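Allex Undercounter Water Filter, Two-Stage: Review

The Allex is a two-stage carbon filter that tees off the cold supply under a sink and feeds either the existing faucet or a separate drinking tap. Ours was installed on the existing line in December and has been in daily use in a two-person kitchen since then. Town water in Prarkthorpe is moderately hard and heavily chlorinated in summer.

Installation

The kit includes the head, both cartridges, a mounting bracket, a tee with a shutoff, and braided hoses. The hoses are short. With the bracket on the side wall of the cabinet, the outlet hose reached the faucet tail with very little slack. The compression fittings sealed on the second attempt, after another quarter turn. Total time was 62 minutes, including emptying the cabinet.

The bracket screws supplied are too long for thin cabinet walls. Check before driving them.

Performance

Chlorine taste is gone at the tap. Hardness is unchanged, as expected from carbon, and scale still builds up in the kettle. Flow dropped noticeably with new cartridges and has stayed steady. Filling a stockpot takes long enough to be annoying.

Cartridges

Allex rates the set at 3,000 gallons or 6 months. A replacement pair costs $25. The Liltent housing we used before took a cheaper cartridge, but its sump needed a wrench and spilled at every change. The Allex cartridges twist out by hand and the head closes itself off. 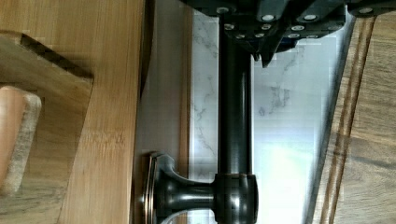
Noise and Leaks

There is a faint hiss when the faucet is opened quickly. No leaks so far at the head or the tee. The Rainer leak tray sold as an accessory is a good fit and worth adding.

Verdict

Recommended for taste and easy cartridge changes. Buyers with low water pressure should put it on a separate drinking tap.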